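Growers' Notes: the robot rebate, and who it's for

The province has opened another round of its farm automation rebate, and by the time you read this the sales reps will have been up every laneway in Urnton. The pitch is simple enough. Buy an approved machine for grading, packing or handling, send in the receipts, and get 25 per cent of the price back.

Read the guide before you get excited. The rebate is paid after the machine is installed and inspected, so you carry the full cost until then. Installation doesn't count. Neither does wiring, and anyone with a packing shed built before 1983 knows what the electrician is going to say.

Then there's the minimum spend, which is set at a level most of us with 10 acres of peppers or cukes won't reach in a decade. Triin Rätsep ran the numbers for her greenhouse at Narnport and gave up at the second page. "I'd be borrowing to get a cheque," she told me. The Vasiliauskas operation down the road has already applied, and good luck to them - they have the volume and an office person to do the forms.

My other complaint is with the claims. The Jivunix brochure promises to cut packing labour in half, with a footnote saying results depend on crop, layout and staffing. I asked their rep, Aivar Kairys, for the name of one grower our size who had seen that kind of saving. He said he'd get back to me. That was in November.

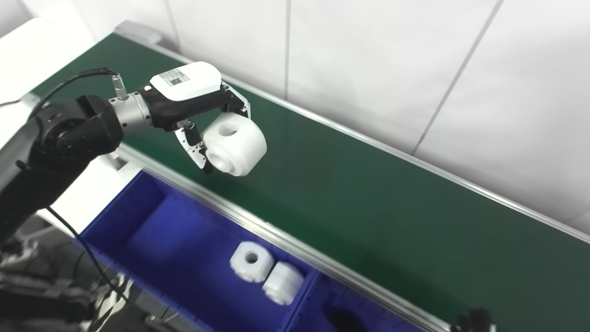 Produce handling is a hard job to hand to a machine, and the guide barely mentions it. Peppers come down the line bent, soft-shouldered and in every size. A two-finger gripper holding a white plastic cylinder over a green conveyor belt is a fair way from that, and I'd want to see the same grip on 100 ripe tomatoes before I signed anything. Ask for a trial in your own shed, with your own crop, in the middle of harvest.

If you do apply, keep copies of every quote and get the delivery date in writing. Equipment that shows up after the claim deadline is yours at full price.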